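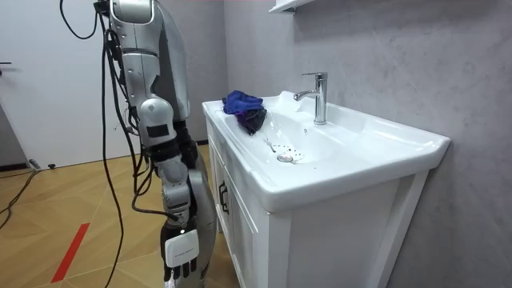

Figure 1. The vanity and its basin. Photo: Kibet Gachanja / Stevura.

3.2 The basin as a surface to be cleaned

Of all the fixtures in a small bathroom, the sink is the one we kept coming back to, and we hope the reader will bear with us while we linger on it. The vanity in Figure 1 has a one-piece white ceramic top with a wide, flat rim and rounded edges, and a glossy finish that makes a thin film of soap quite hard to judge by eye.
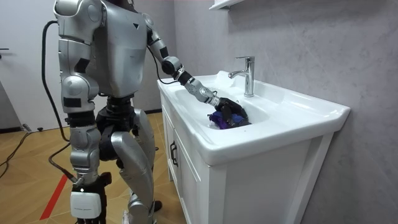
People in our Mfaume household survey told us, often at generous length, that they wipe the bowl first and leave the rim for later – and later has a way of becoming next week! We therefore treat the bowl and the rim as two separate surfaces, each scored out of 100, with the cloth folded again between them. Scoring for the taps is described in Section 3.3.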